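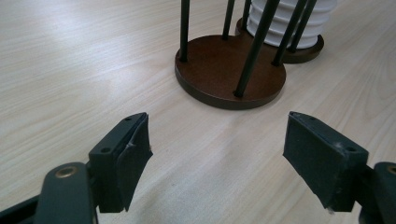
Fig. 1. Pale and dark wood, note grain lines on the lighter surface

Wood as a material, wk 3 notes (M. Sandoval)

Grain = direction the fibers run. Figure = the pattern you see on the cut face. People mix these up, so will the quiz.

Plain sawn: wide curves and arches, cheap, moves more across the width. Quarter sawn: straighter lines, less waste in use but more waste at the mill.

Shrinkage. Along the grain almost nothing. Across it, plenty. Tangential is usually close to 2 times radial, thats why flat boards cup. Know the sketch from last class.

Moisture: free water leaves first, no shrinking yet. Then bound water, cell walls tighten, boards move. The changeover is the fiber saturation point. Learn the term.

Color is not hardness!! Stain hides species. Check end grain, weight, smell.

Reading: Tsang handout, first 3 pages only. Skip the kiln tables, we do those after the lab.

Lab write-ups due 20th November, on paper. Bring your own samples, labled both ends.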